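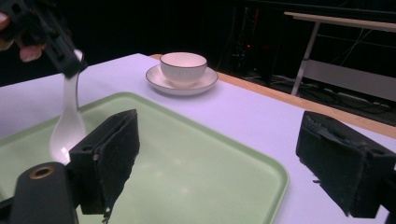

What should you do first when a machine is coming into the kitchen or canteen where you work?

Write down what each person does in a normal shift, minute by minute if you can stand it, before anyone plugs anything in. Most of the trouble comes from small jobs that were never on a list and that the machine doesn't do.

The tips on this page come from the staff canteen at Prulley, where tray clearing and crockery sorting were handed over to an automatic line in November, and from the tea room at Bereslow, which went the same way a little later. Both places kept all their kitchen staff. The work changed a good deal all the same.

Crockery

Buy one pattern and stick to it. Mixed cups were never a problem for people, who can tell at a glance how to pick up a thick mug or a thin cup. A gripper needs setting for each shape. At Prulley we went from a cupboard of odds and ends to a single order of 200 matching cups and saucers, and stoppages dropped the same week.

Soup spoons with a deep bowl should be handled on their own. They roll when laid flat and they chip if they are dropped into a tub with saucers. Hold them by the handle and set them down bowl first on something with a bit of give.

Check rims by hand at the end of each shift. Run a dry cloth round the edge, and if it snags, the cup goes in the bin. The person at the sink used to find the chips without thinking about it. Now somebody has to be given the job.

Trays

Plastic trays with a raised rim are easier to clear than flat ones. Things stay where they were put. Wipe them dry before stacking, or they stick together and come off the pile in pairs. A shiny tray under a strong lamp can also confuse the camera on some lines. Try moving the lamp before you ring the supplier.

Padded fingers

The soft pads on gripper fingers wear at the edges first. Look at them when you open up. A bit of roughness does no harm, but loose foam near food does, so change the pad once bits start coming away. Keep spares in a lidded box, well away from the scouring pads. We have had the wrong one fitted.

Don't wash the pads in the machine. A damp cloth and a little washing-up liquid is enough, then leave them for 30 minutes to dry.

Cables

Get them off the floor if you possibly can. Where you can't, use a proper cover and tape down both ends. Mop from the cable side outwards, with a well wrung mop.

People

The clearing used to be shared by everyone, in short bursts, and it got people out from behind the counter. After the change, one person stood by the line for the whole shift and was bored stiff by midday. We now swap every 20 minutes at busy times and every hour otherwise. Put the swaps on the wall where the team can see them.

Show the whole kitchen how to stop the line, the Saturday-job students too. Have each person press the button themselves.

Keep the old rota. At Bereslow the line was off for most of a week while a part came from Drerkier, and the staff who had joined since had never cleared a room by hand. A laminated copy inside the cupboard door would have helped.

Ask at the start who gets the spare time. Ours went on baking, which the staff had wanted for years, and the scones sell out. At Maglaya the hours were cut, and two good people left.

Page last changed 21 May 2018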